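Pritgate Makers Forum
Clubs and classes > Robotics nights
Thread: Two arms, one folding task, where we've got to

tinlid_42
Right, update for those of you who asked at the last open night. Our lot (the Wednesday evening class at Stosalero, beginners' group plus a few hangers-on like me) have moved on from picking up blocks and are now doing folding. Flat floppy things with a crease in them. I am having the best time.

The set-up is two arms at the front of the table, both controlled from a pair of leader arms that you move by hand. You puppet the task over and over, save each go, then train on the lot overnight and see what comes back. We've got 19 good goes at the fold so far and a pile of rubbish ones. I know 19 is nothing. We've only had the evening slot for it and half of the first one went on finding out that somebody had swapped left and right in the config.

The aim by the end of term is: left arm picks up the piece by one edge, right arm comes in and presses the crease, left arm puts it down in the same spot each time. That's the whole task. I'd like to enter it for the Mostura student showcase if they'll have us.

Questions for the hive mind:
Do you keep the bad goes?
How strict are you about where the piece starts?
Is anyone else's right arm just sort of loitering?

grommet_pete
Love this! We did towels last year and I'd do it again tomorrow.

Keep the bad ones but keep them in a separate folder. We threw ours in with the rest and the arm learnt to fumble beautifully. It would go down, miss, come up, have a little think and go down again, exactly like our youngest member does it.

Loitering right arm is very familiar. Ours hung in the air the whole time looking important. In our case the person driving was parking it there without noticing, so of course that's what it learned.

ohmslawandorder
I'm going to disagree about keeping the bad ones, sorry Pete. For a class with this few goes I'd bin them. Sorting takes ages and you never go back to the folder. Use the time to record more.

Also I'd question doing it with two arms at all at this stage. One arm can crease against the tabletop if you drag it. Get that working and then add the second. We've seen so many groups go straight to two and spend the whole term chasing timing problems.

tinlid_42
Ooh, controversial. I did think about one arm! But most of the class signed up because there were two, and when I suggested unplugging one there was very nearly a revolt. Also the press is the bit people find fun to drive.

Good point about parking though. I watched a couple of people on the leaders and they do all lift the right one up out of the way first. I do it too. I think I'm scared of banging them together.

sprocket_hen
You will bang them together. Everybody does it twice and then stops.

On start position: be fussy for the first batch, then loosen up. We put a bit of masking tape down as a corner mark, recorded a batch with the piece dead on it, peeled the tape up and then recorded another batch with it shifted a finger's width each way. If you leave the tape down the camera sees it and the arm starts depending on it. Ask me how I know.

What are you folding? Fabric and card behave so differently. Card springs back.

tinlid_42
Card-ish, two layers, already creased so it sits in a V when you let go. Springing back is exactly the trouble. The left gripper holds it nicely and then the moment it opens, the whole thing relaxes and shuffles over. I'm tempted to do the pressing before the left arm ever lets go, which means getting the right one down from its perch a lot sooner.

ohmslawandorder
Yes, press while holding. That's the first thing in this thread that makes me think two arms is worth it.

What are your cable runs like? On ours the wrist camera lead kept catching whenever the arm reached across. Cost us a whole evening.

tinlid_42
Bit of a spaghetti situation I admit. Purple one up and over on each side in a big loop, tied along the arm. The loop looks silly but it gives plenty of slack when the wrist turns. The thin black one on the right is what I'd like to tidy, it curls down towards the table. Here you go, have a nose:

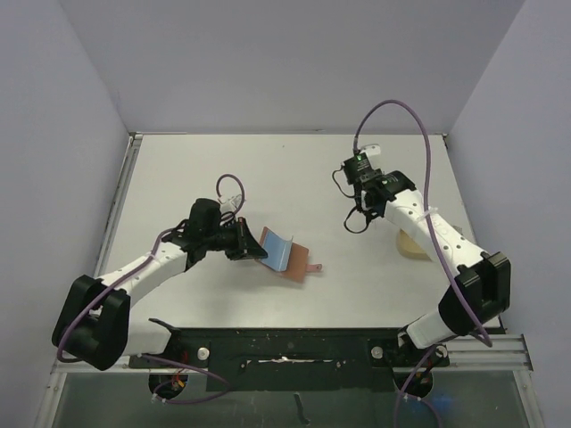
Left arm on the fold, right arm up and waiting

grommet_pete
That is a lovely clean table, I'm jealous. Plain walls as well! Ours had a bookshelf behind it and we had to hang a sheet up.

And yes, there's your loiterer. It's a long way from the piece. If every go has it up there then it's got a fair old journey to make before it can press anything. Try starting it closer in and lower, gripper already pointing at the work.

sprocket_hen
Agree with Pete on the start pose. I'd also move the round beige thing under the right arm. Either it's in every recording or it's in none.

Grip looks fine to me, a decent hold with the blue face showing. Do you always have it blue side up? If you're going to Mostura somebody will hand it to you the other way up, I promise you.

tinlid_42
Always blue up so far, yes. Hadn't even thought about the brown side. That's another batch then!

Moving the beige thing, noted. And I've written "RIGHT ARM LOW" on the whiteboard in very big letters for next time.

ohmslawandorder
I'd leave the brown side until the blue works. Otherwise you've got two half-trained tasks.

On the cables, I've seen worse. I'd put another tie on that thin black one and leave the purple alone. Big loops are ugly but they don't snag much.

kettle_and_coil
Lurker here, I run the after-school group in Koutsoukos hall. Can I ask a really basic one? How long does each go take, and do you let everyone drive? We have up to 14 kids and I can't see how to share it out.

tinlid_42
Welcome! Everyone drives. One on the leaders, one saying start and stop, one resetting the piece, and then you swap round. A go is under a minute once you've got the feel for it, resetting is what eats the time. The rest of the group label the last lot of recordings on the laptops, which sounds dull but they get quite fierce about what counts as a proper crease.

sprocket_hen
One warning on everyone driving. You get as many styles as you've got people. We had a left-hander who came in from a totally different angle and the trained version sort of split the difference and grabbed air. Agree on an approach first and have one person demo it.

grommet_pete
I quite like the mix of styles to be fair. Ours coped better with odd positions once we had a few different drivers in there. But we had a lot more goes than you do, 1,450 by the end, spread over the whole year.

ohmslawandorder
With that many, fine. With this few, one style.

tinlid_42
One style for the first batch then, and a free-for-all after half term. I'll post what the trained version does, even if it's dreadful. Does anyone have a spare short camera lead, by the way? Happy to swap for cable ties, we have hundreds.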